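Plellska memory benchmark results

This is the results table and submission history for the Plellska memory bandwidth list. It holds 470 runs sent in by forum members, 58 of them on overclocked settings. Each row is one run on one machine.

Columns

cpu — model name as the submitter typed it, with obvious typos fixed
mem_speed — effective speed in MT/s
timings — the first four primaries, separated by hyphens
copy_score — result of the copy test in MB/s
oc — yes or no
verified — yes if a screenshot came with the post

Rows with no screenshot are kept in the file but left out of the rankings. 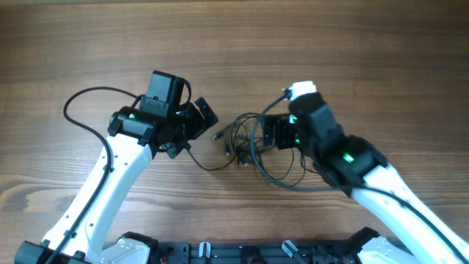 Running the test

Close your browser and anything that polls sensors. Set the run length to 300 seconds and leave the thread count on auto. The Villia build writes its result to a text file next to the program; the older Nouri build only shows it in the window, so take your screenshot before you close it.

Scores from the two builds are close but should not be compared directly. Nouri rounds to whole numbers and Villia keeps 2 decimals. The build column was added in August, and older rows have it blank unless the screenshot made it clear.
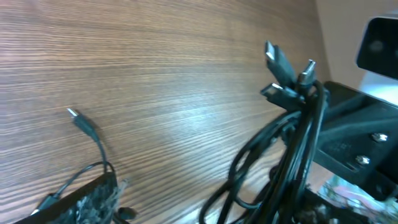

Mereana Costigan asked whether blank build rows could be dropped from the rankings altogether, as a few of them sit near the top and can't be checked against anything newer. They stay in for now, with an asterisk.

Known problems

Laptops with one memory stick are listed alongside dual channel systems. Filter on the channels column if that matters to you. Jamshid Pakzad's script for this is in the Mulska folder and needs no setup.

Corrections go in the list thread. Include the row number.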